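2022年6月19日 阴转晴

上午先补昨天的欠账：把两套指垫的拆装记录誊清。手持夹爪现在有两副指片可换，一副装细斜纹垫，一副装平垫，材料出自同一批，硬度标称一致，差别只在表面。指片和白色安装座之间靠螺钉压紧，昨天拆到第三轮，左侧的螺钉开始有轻微打滑的手感。换了新螺钉，旧的单独装袋，写了日期，没有扔。

装好以后做零位。方法照旧：两指闭合到垫面刚接触，读编码器，张开到机械限位，再读一次，来回重复，取中间值。斜纹垫的闭合读数比平垫散，因为纹路的凸棱先碰上，继续加力还会压下去一点，"刚接触"这个点不好定义。以前我按手感判断，今天改成夹一条薄纸，抽纸时有阻力即算接触。散布收窄了一些，但左右两指的凸棱对不对得上仍然影响结果。对齐时凸棱顶凸棱，错开时凸棱进凹槽，闭合宽度不同，差值虽小，在夹薄片的时候是看得出来的。

这个问题应当在安装座上做定位台阶解决，靠螺钉孔的间隙去碰运气不行。记下来，等改图时一起做。

控制器两块，Vornell 和 Zondum。上周的结论是 Vornell 在低速段更平稳，Zondum 响应快但在接触瞬间有一次回弹。今天重看曲线，觉得上周的结论下早了。两块板的电流滤波默认参数不一样，Zondum 的截止频率设得高，噪声原样进来，画出来的那个"回弹"有一部分是采样里的毛刺。把两边滤波改成一致再跑，回弹还在，幅度小了。于是只能说：Zondum 接触瞬间有回弹，原因未定，可能在电流环，也可能在指片本身的弹性。指片是悬臂的，垫子装在上段，受力点离座子远，根部变形会储一点能量。要分开这两个因素，得把指片换成刚性块再测一遍。刚性块手头没有，明天找 Salim Rweyemamu 要边角料锯一对。

Vornell 也有毛病。上电后的第一次闭合总是偏慢，第二次起正常。看日志，固件在首次运动前做了一次自检，自检的时间计入了动作时间。说明书里没有写，我是从时间戳里对出来的。以后凡是比较时间，首次闭合一律剔除，两块板都剔，免得说不清。

中午之前跑完了斜纹垫的夹持组。物件用的是鼠标、几种布料和一段圆杆。每种物件先正夹，再歪夹，再在夹住以后横向拉。全组做满 100 次，掉落 4 次，全部发生在布料上，且全部是布料只进到垫面下缘的时候。硬物没有掉。平垫组下午开始，做到 56 次停下，原因见后文，所以今天没有可以并列的掉落率，表里平垫那一栏空着，我不打算拿半组数据去填。

关于布料。斜纹垫夹单层布，纹路方向和拉力方向的夹角很要紧。顺着纹拉，布会沿着凹槽慢慢走，不是突然脱开，拉力曲线上看是一段缓坡。横着纹拉则稳得多，一直到布本身起皱变形。左右两指的斜纹如果互相平行，布有单向走的趋势；如果互相交叉，两边的趋势抵掉一部分。我们这副垫子从模具里出来只有一种纹向，左右对装以后究竟算平行还是交叉，取决于从哪一面看，我在纸上画了三遍才画对。画对之后在垫子背面用铅笔写了"左""右"，免得下次装反。

换了布以后重做零位，读数没有漂。这一点可以放心。

下午移到窗边的桌子上做相机部分。相机两只，一只是超广角，一只是 Laizer 的普通镜头，装在同一个支架上，位置尽量重合，换装时靠支架侧面的一道刻线对齐。要比较的内容有三项：两指张开时能不能同时看见两侧垫面；逆光下垫面和物件的边界是否分得开；标定残差在视野边缘涨多少。

第一项超广角占优，没有悬念。两指张到限位，左右垫面的内侧都在视野里，安装座也看得到，后处理时可以直接拿座子上的螺钉孔做参照，检查指片有没有在拆装后歪掉。Laizer 的镜头在指片张到限位时只能看到指片上段，座子完全不在视野里。如果以后要用图像去估张开宽度，Laizer 那只必须把支架往后挪，一挪重心就变，手持时前端会更沉，腕部容易疲劳。

第二项麻烦。窗户正对着镜头，纱帘挡不住多少光，自动曝光跟着窗户走，垫面就暗下去；把测光区压到下半部，垫面亮了，窗户那一块全白。垫子用洋红色在这时候有好处，色相和木地板、白桌布都离得远，暗了也能靠色调分出来。指片是深灰的，和黑色的键盘、鼠标放在一起，边界就没有那么好分。鼠标上面光亮，会有一小块高光，分割程序把那块高光单独切成一个区域，今天出现了不止一回，阈值要重调。
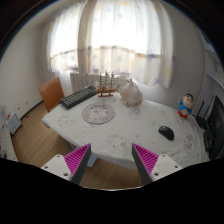 Henk De Smet 不同意在逆光下调阈值。他在电话里说，阈值调到今天这张桌子上好用，换一间屋子又要重来，应该先把曝光锁死，宁可整段偏暗，后面的程序至少面对的是同一套亮度关系。他还说超广角的优势被我讲得太满：中心区域的像素密度低，夹小件时物件在画面里只占很小一块，看得见两侧垫面固然好，看不清物件本身就没有意义。

锁曝光这一条我接受，晚上已经改了。像素密度那一条我保留意见。用圆杆试过，杆端进入两指之间时，距离已经很近，超广角里的尺寸够用；真正吃亏的是接近阶段，物件还在桌子中部，细小的特征糊成一团。桌上那艘帆船模型就是例子，桅杆上的索具极细，超广角里断断续续，Laizer 那只离同样距离能连成线。我们不去夹船，但如果将来的物件里有线缆和细绳，这就是个实际问题。折中的办法是接近阶段和夹持阶段用不同的相机，代价是两套标定、两路同步，还要多一根线从手柄里穿过去。手柄里现在已经没有富余的空间。

又和他争了一会儿触觉。他主张在垫子后面加薄膜压力片，有了接触信号，相机看不清也无妨。我的顾虑是斜纹垫把压力集中在凸棱上，薄膜片读到的分布跟着纹路走，物件稍一转动读数就跳。平垫没有这个问题，但平垫夹布的表现又还没有测完。这件事先放着，等平垫组补齐再谈。他说可以，但要我把原始曲线发给他，不要只发汇总表。发了。

第三项，标定。采了 354 张棋盘图，两只相机合用一套拍摄流程，逐张检查后剔掉角点检测失败和有拖影的。超广角用鱼眼模型，普通针孔加高阶畸变的模型也拟了一遍做对照，后者在中心还行，到边缘残差迅速变大，四角不可用。鱼眼模型的残差在全视野里比较均匀，但画面最外一圈仍然偏大，我怀疑是棋盘在那些位置倾斜得太厉害，角点本身定位就差，未必是模型的问题。验证办法是补拍一批棋盘只放在边缘、但尽量正对镜头的图。今天光线变化太快，没有补。

画面下部那条黑边不参与标定，裁剪时要注意不要顺手裁掉，裁了以后主点坐标会变，之前有过一次教训：Josphat Kioko 用裁过的图配没裁过的内参，查了两天才查出来。现在脚本里加了一行检查，输入尺寸和内参文件里记录的不一致就直接退出。

平垫组为什么停下。做到中途，Vomonby 那条桌面臂报了过流。这条臂今天只用来做重复拉拽，末端夹着测力计，手持夹爪固定在台钳上，由臂来拉。报错出现在臂伸得最远、又往侧面拉的时候，第三关节电流超限。先以为是测力计的线缠住了，检查过没有。把速度降一半，仍然报。换回斜纹垫时用过的轨迹，不报。对比两段轨迹，平垫那组的起点我上午挪过，为了避开台钳的手柄，臂的姿态因此更接近伸直，力臂变长。所以和平垫没有关系，是我改了起点而没有重新核算关节力矩。改回去就能继续，可是改回去以后前面那些次数和后面的拉力方向不一致，不能并成一组。决定整组作废，原始数据保留，文件夹名后面加"起点错误"。明天用原起点从头做。

斜纹组的起点是不是也在中间动过，查了日志，没有动。

Zawadi Masanja 傍晚来信问手感的事。她关心的是连续使用，对掉落率兴趣不大。她那边的人用的是扳机式手柄，我这里是推拉杆式。我把两种手柄的行程和张开宽度的对应关系画成曲线寄给她：扳机式在小开口处斜率大，手指动一点，指片就动很多，夹薄物时难控制；推拉杆式基本是直线，但全行程长，手小的人要换握。她回信说扳机可以改凸轮形状，让斜率在小开口处降下来，问我有没有算过。没有算过。凸轮轮廓要反推，先定开口曲线，再求凸轮半径，回位弹簧的力也要跟着改，否则小开口处会有卡滞。这个值得做，但排在刚性块和平垫组后面。

线束记一笔。手柄出线口的护套裂了一道小口，还没有伤到线皮。用热缩管临时包住。裂口的位置正对着握持时虎口压住的地方，说明出线口的朝向本来就不对，应当往下转。转了以后线会碰到台钳，台钳上那块垫板要开缺口。

时间同步也记一笔。相机和编码器用同一台主机打时间戳，但相机的时间戳是在图像到达主机以后才打的，中间有传输延迟，而且延迟不固定。夹持动作快的时候，图像里两指已经闭合，编码器那边早就闭合过了。校正的办法很土：拿指示灯放在视野里，编码器过零位时点亮，然后在图像里找灯亮的那一张，两边相减。超广角和 Laizer 的延迟不同，Laizer 的大，而且抖动也大。抖动这一项比平均值更讨厌，平均值可以减掉，抖动减不掉。问过供货方有没有硬件触发的接口，回复说有引脚但未引出，需要自己焊。Upendo Mfaume 焊过类似的板子，托她看一眼引脚图再决定。

晚上把控制器的参数表重新整理了一遍，两块板各一页，左边写出厂值，右边写现值，改过的画线。Vornell 改得少，只动了滤波和限流。Zondum 改了滤波、限流、速度环增益，还有一个名字叫"软启动"的开关，打开以后接触瞬间的回弹又小了一点，但是闭合总时间变长。这个开关具体做了什么，文档里只有一句话。我把开和关两种状态各跑了一段，电流曲线的起始段明显不同，后段重合。也就是说它只管起动，按理不该影响接触。可接触时的回弹确实变了。想到一种可能：起动慢了以后，到达接触点的速度也低，回弹自然小。要验证，把关闭状态下的速度降到相同的接触速度再比。这一条加进明天的表，放在刚性块之前，因为不用等料。

斜纹垫表面的磨损也看了。凸棱顶部发亮，左边比右边明显，可能和我右手持柄、习惯先让左指靠上物件有关。用胶带粘过一遍灰尘再看，亮的地方还是亮，所以是磨的。夹圆杆那几轮磨得最多。平垫现在看不出磨损，但它用的次数少，不能比。以后每组做完用同一块白板、同一盏灯拍垫面存档，镜头也固定用 Laizer 那只。

明天的顺序：

接触速度对照，Zondum，软启动开与关。
平垫组从头做，起点用原值，开始之前核对一遍关节姿态。
问 Salim 要料，锯刚性块，孔位照安装座抄，不要重新量。
边缘棋盘补拍，趁上午光线稳的时候。
护套换新的，出线口先不转。

台钳的钥匙在抽屉左侧。测力计充着电，明早拔。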